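3.2 Household Responses to the December Sugar Order

The second body of evidence concerns the rationing of sugar in the town of Brurkero during the wartime controls. The order issued in December limited each registered household to a fixed weekly amount and placed small bakeries under a separate license. Earlier work on the period has treated the order mainly as a matter of shipping. Antoniuk and Ostrowski take this view, and argue that the shortage of cargo space left officials with few other options. The local record suggests that storage was at least as important.

The Tronarbridge ledgers, kept by the town's largest grocer, list 645 ration accounts. Of these, 154 show a request for extra sugar for home canning. The grocer approved most requests from farm households and refused most of those from households in town, although the written rules made no such distinction. Barredo has described a similar pattern in butter accounts from the same county, and links it to the long credit that grocers gave to farm families. The ledgers examined for this section support her reading. Farm accounts were settled only twice a year, and a refusal could cost the store a customer for good.

Letters to the ration board give a less orderly account. The board kept 47 letters, 11 of them from bakers. The bakers complained less about the size of their allowance than about the date on which it was delivered – often several days after the month had begun. One baker wrote that he had "flour enough for a regiment and nothing to sweeten a bun."

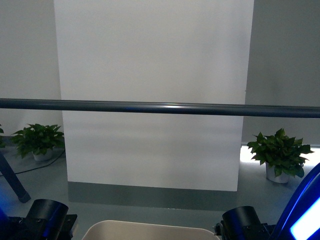
The board's replies were short and rarely gave reasons. Where a request was granted, the clerk noted the new amount in the margin and returned the letter to the file. Where it was refused, the letter was stamped and no copy of the reply was kept, so the grounds for refusal must be drawn from the minutes.

Figure 4. Interior view.

The minutes themselves are complete except for the first two meetings. They show that members disagreed over whether honey and corn syrup should count against a household's allowance, a question that Acheampong and Opoku discuss at length for the neighboring district. In Brurkero the matter was left to the grocers, and practice varied from one store to the next until the order was withdrawn.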